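**Gripper keeps letting go of the bed rail in sim – anyone seen this?**

**brolta_bodger** – August 19, 2018

Hi all, bit of a long one, sorry. We've got a ward room set up in simulation and the job is dead simple on paper: arm comes in beside the bed, closes on the side rail, holds it while the rest of the routine runs. For weeks it was fine. Then I updated the Mutamano scene and now the fingers open by themselves partway through the hold and the arm carries on as if it's still got the rail!

I ran it 300 times overnight and it dropped the rail in 222 of them. No error, no warning, the log just says "holding" all the way to the end. The bit that scares me is that the real arm is meant to get this same controller in January.

Things I've tried:

- more friction on the rail (no change)
- slower approach (slightly worse, if anything)
- swearing

**kettle_and_torque**

Does it open all the way or just slip? If it's slipping I'd blame your contact settings. Cylinders are horrible for flat fingers, you only get a thin line of contact and the solver hates it.

**brolta_bodger**

All the way. Fingers go right out to the stops. This is the wrist view with them spread:

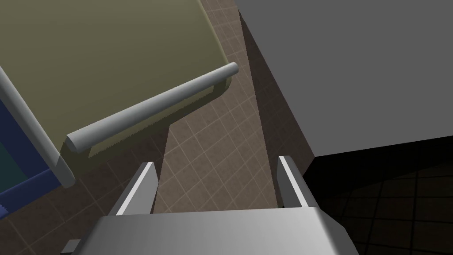 *Brolta Robotics Club – Care Room Group*

You can see how tight it is in there as well, with the bed one side and that big grey block the other. I did wonder if it was clipping the block and tripping something, but the collision log is empty.

**nightshift_nel**

An empty collision log doesn't mean much if the block came in with the new scene file. Ours imported with collisions switched off and the arm went clean through a cupboard for days before we spotted it. Check that first, I reckon.

**kettle_and_torque**

Don't agree, sorry. Hitting a block wouldn't send the fingers to the stops. Something is telling them to open. Is there a timeout on the grip command? I had one on the Atinga driver that went back to "open" if it wasn't refreshed every 2,000 ms. Lovely for a toy, awful for anything holding a rail.

**brolta_bodger**

Oh no. There IS a timeout. And the new scene runs slower on my machine, so the refresh could well be turning up late... Off to look.

**nightshift_nel**

Even if that's it, I'd still not be happy. "Holding" should come from the finger position and you're just echoing the last command – that's the safety problem, whatever opened them.

**brolta_bodger**

Right, timeout switched off, 175 runs so far and not one drop. Nel, you were right too, by the way – the block had no collisions. Turned them on and now the arm bumps it on the way out, so that's my evening gone.

**kettle_and_torque**

Don't leave the timeout off for the real one! Make it hold and raise a fault.

**brolta_bodger**

Yep, on the list, along with reading the finger position properly. Will post the new log once I've got the exit path sorted.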